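Sorting the kitchen before the move

03/08/2019

We have the keys to the place on Cowie Street, and the lease in Rudby runs out at the end of the month. I started with the kitchen. Last time I left it until the end and finished at two in the morning, wrapping forks in dish towels.

The kitchen in Rudby has more cabinets than the new one, so part of the job is getting rid of things. I did the upper cabinets first and the drawers second. The pantry shelf is still waiting.

What went

Most of the plastic containers went. I matched up every lid I could and put the leftovers in the recycling. Two baking pans with flaking coating went in the trash. The waffle maker was used once, in December, and it is now at the thrift store with the spare toaster and a set of mugs that came with the apartment before this one.

I kept the Bruretti coffee maker even though it leaks a little at the base. It makes good coffee and I know how to work around the leak. A new one like it costs more than I want to spend in a month with a deposit in it.

Boxes

I bought 8 medium boxes from Coltow, the moving supply place out by the highway, and one roll of their tape. The tape is 300 feet, far more than a kitchen needs, but the short rolls cost nearly the same. I priced their full-service packing while I was there. It was $359 for a kitchen and dining area, and I decided I could do it myself over a few evenings.

Medium is the right size for dishes. I had a large box full of plates once and could not get it off the floor. Large boxes are for bedding and lampshades.

Plates go in on their edges with paper between them. Glasses go in upside down. I put a folded towel in the bottom of each box and another one on top, and that takes care of the towels too. Heavy pots go in first, and the light things like colanders and measuring cups fill in around them.

I write the room and the main contents on two sides of the box. Writing on the top is no use once there is another box on it.
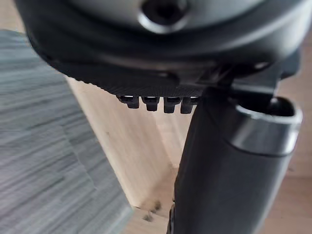
What stays out until the last day

One pan, one pot, two plates, two bowls, the good knife and a cutting board. Also the coffee maker, the can opener and the dish soap. These have their own box, and it rides in the car. On the last morning everything gets washed, dried and packed in five minutes.

I also keep out a roll of paper towels and a trash bag. The cabinets need wiping down once they are clear, and the shelf under the sink needs more than wiping.

Still to do

The pantry shelf is mostly cans and half bags of rice, so we are eating through it. Dinner has been rice and beans in various forms for a week. The spices need going through. I found three jars of cumin, all open, and I am going to pour them into one.

The new kitchen has 5 drawers and I have not decided what goes where. I will put the silverware nearest the stove and see how that works for a while. Shelf liner is on the list for the weekend, along with a new bulb for over the sink.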